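로봇이 집안일을 해 준다는 날은 대체 언제 오나

10/17/23

지난주에 빨래를 개다가 양말 한 짝이 또 없어서 한참 서랍을 뒤졌어요. 그러다 문득 든 생각. 로봇이 이런 거 해 준다고 한 지가 언젠데!
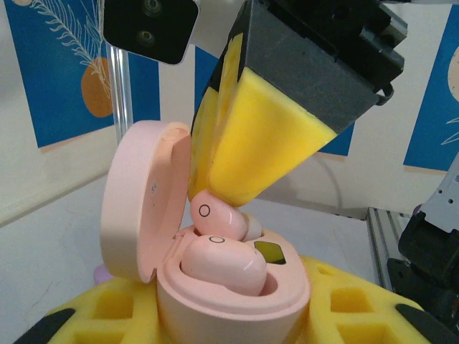

제가 이 얘기를 꺼내면 친구들은 꼭 로봇청소기 있잖아, 그래요. 네, 저희 집에도 있습니다. 3년째 쓰고 있고 고맙게 생각해요. 그런데 청소기는 바닥을 굴러다니는 게 일이잖아요. 제가 궁금한 건 손으로 하는 일이에요. 뚜껑 열기, 집기, 끼우기, 개기, 다시 제자리에 넣기. 하루 종일 우리가 아무 생각 없이 하는 것들요.

저는 예전에 전자제품 액세서리를 포장하는 작은 작업장에서 12월 한 달 동안 단기로 일한 적이 있어요. 하루에 상자 300개를 맞추는 게 목표였는데, 첫날은 턱도 없었죠(손톱 밑이 얼마나 아프던지). 제일 싫었던 게 무선 이어폰이었어요. 작고, 반들반들하고, 둥글고, 잡을 데가 없어요. 케이스에서 꺼내려고 하면 손가락이 쭉 미끄러지고, 넣을 때는 방향이 조금만 틀어져도 자리에 안 앉고요. 사람 손가락은 그걸 몇 번 해 보면 금방 요령이 생겨요. 끝을 살짝 눌러서 기울인 다음 들어 올리는 거죠. 말로 쓰면 한 줄인데 로봇한테 시키려면 이 한 줄이 정말 긴 이야기가 되더라고요.

그래서 요즘 로봇 손끝에 말랑한 걸 붙이는 게 저는 참 마음에 들어요. 이어폰 위에 노란 스펀지 패드가 닿아 있는 걸 보면 괜히 제 손가락이 움찔합니다. 딱딱한 집게로 집으면 흠집이 날까 봐 조마조마한데 폼이면 좀 봐줄 만하달까요. 물론 말랑하면 또 말랑한 대로 문제가 있겠죠. 눌리는 만큼 위치도 애매해질 테고, 오래 쓰면 닳기도 할 테고요.

이 얘기를 Zeyu Jia 씨한테 했더니(Rirov라는 회사에서 자동화 설비 쪽 일을 하세요) 바로 답장이 왔어요. "공장은 물건이 늘 같은 자리에 오니까 쉬워요. 집은 어제 둔 자리에 오늘 없잖아요." 양말 생각이 나서 할 말이 없더군요. 그러니까 받침대에 케이스를 고정해 놓고 하는 작업하고, 소파 틈에 반쯤 낀 케이스를 찾아서 여는 작업은 완전히 다른 일이라는 거예요. 생각해 보면 저도 작업장에서는 물건이 딱 앞에 놓여 있었으니까 속도가 났던 거고요.

반대로 El Khatib이라는 조립 업체에 다니는 Fouad El-Sayed 씨는 저보다 훨씬 낙관적이에요. 같은 물건을 꺼내고 넣고 검사하는 정도면 작업장에서는 금방 기계가 맡게 될 거라고, 팔이 2개면 하나는 잡고 하나는 꺼내면 된다고 하시더라고요. 저도 그건 그럴 것 같아요. 다만 제가 밤에 침대에 누워서 "이어폰 좀 꺼내 줘" 하고 부탁할 수 있는 날은 또 다른 얘기 같아요. 이불 위에 고양이도 있고 충전선도 엉켜 있고, 불도 꺼져 있단 말이죠.

그래서 지금 제 점수표는 이래요. 바닥 청소는 합격. 설거지는 식기세척기가 반은 해 주는데 그릇 넣고 빼는 건 여전히 제 몫이니까 반만 합격. 작은 물건 집고 끼우는 일은 작업대 위라면 기대해 볼 만하고, 집 안에서는 아직. 빨래 개기는... 영상으로는 몇 번 봤는데 다들 수건만 개고 있어서 보류할게요. 고무줄 늘어난 침대 커버를 개는 로봇이 나오면 저한테 꼭 알려 주세요. 그건 저도 아직 못 하거든요.

혹시 작업장이나 창고에서 로봇이랑 같이 일해 보신 분 계시면 댓글로 얘기 좀 들려주세요. 어떤 일을 제일 먼저 맡겼는지, 결국 사람이 다시 하게 된 일은 뭔지 그게 제일 궁금해요. 저는 이제 양말 나머지 한 짝을 찾으러 갑니다!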